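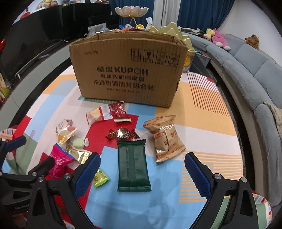

Ticket 441: Parcel weight rounded down on shipping labels
Product: Stolline Orders, desktop version
Opened: Mar 27, 2018
Status: Closed – setting changed
Priority: Normal

Reported problem
We sell snacks and candy by mail and print our labels from Stolline. Since the last update, the weight on the label is lower than the weight on the scale. A parcel that reads 926 g on the Zostau scale prints as 900 g. Oravec then weighs it at the depot and bills us a correction fee. The order screen shows the right number, so the packer has no reason to check the label.

Steps already tried by customer
Restarted the computer and the scale.
Reprinted the label from the order history. Same result.
Unplugged the scale and typed the weight by hand. Same result.
Checked the scale with a test weight. The scale is fine.

Support reply 1
Thank you for the details. If a typed weight also prints low, the scale can be left out of this. Please open Settings, then Carriers, then Oravec, and tell us what is shown next to "Weight step". Please also tell us if the same thing happens with any other carrier.

Customer reply
Weight step says 100 g. We have never touched that page. The only other carrier we have is Wonach and those labels print the full weight.

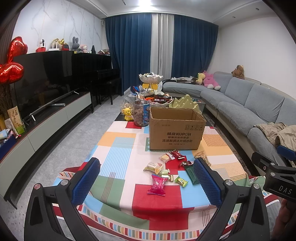 Most of our orders are small mixed ones, a few packets of different things in whatever carton fits, so the weight is different nearly every time and we can't use a preset. We would like to keep reading it from the scale.

Support reply 2
You can keep using the scale. The update brought in a new carrier profile for Oravec, and on accounts set up before June it was loaded with a weight step of 100 g and rounding set to "Down". Wonach has its own profile and was not changed.

To correct it:
1. Close any open orders.
2. Go to Settings, Carriers, Oravec.
3. Change Weight step to 1 g.
4. Change Rounding to "None".
5. Click Save, then close the program and open it again.
6. Print one test label and compare it with the order screen.

Labels already printed keep the old weight. For parcels that have not been picked up yet, void the label and print a new one – editing the order alone will not update it.

Customer reply
Done. The test label now matches the order screen. We voided 2 labels from this morning and printed them again. What about the correction fees we already paid?

Support reply 3
Those are billed by the carrier and we can't see them from here. Send the invoices to our billing desk with this ticket number and they will go through them with you.

Closed by support. Linked to known issue "Carrier profile defaults after update".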